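Jaw closes late on hand-held gripper, towel folding task

latchkey_14
Using the Kellell hand-held gripper on bed folding jobs. Since the September firmware the left jaw lags the right one when I squeeze. By episode 291 it was bad enough that the cloth got dragged sideways before the grip closed. I stopped there.
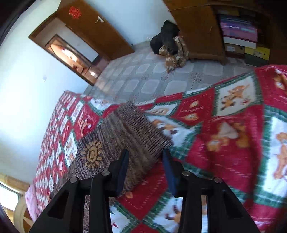
I've swapped the pads and retightened the screws. No change. Log shows error 435 each time it lags.

pdxmoth
435 on mine was the linkage binding. Take the left finger off and check the pivot for lint. Fuzzy fabric sheds into it.

grayfield
Disagree. Lint would bind it all the time. If it began with the firmware, roll the firmware back first.

pdxmoth
Mine came and went for a month and it was lint.

latchkey_14
Rolled back last night, ran 100 closes on the bench, 14 lagged. So the firmware isn't the whole story. Will open the pivot tonight.
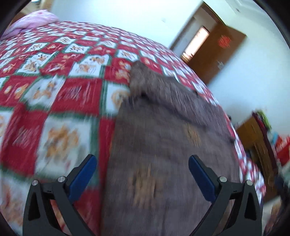 Gripper over the towel, folded corner up.

grayfield
Fair enough. Keep your fingers out of the jaws while you test. The Indon version pinched me when a stuck side let go.

pdxmoth
Unplug it first. And don't oil it, you'll get oil on the pads.

latchkey_14
Unplugged. Lint in the left pivot, quite a lot. Cleaning it now and will rerun the bench test before I touch the bed set again.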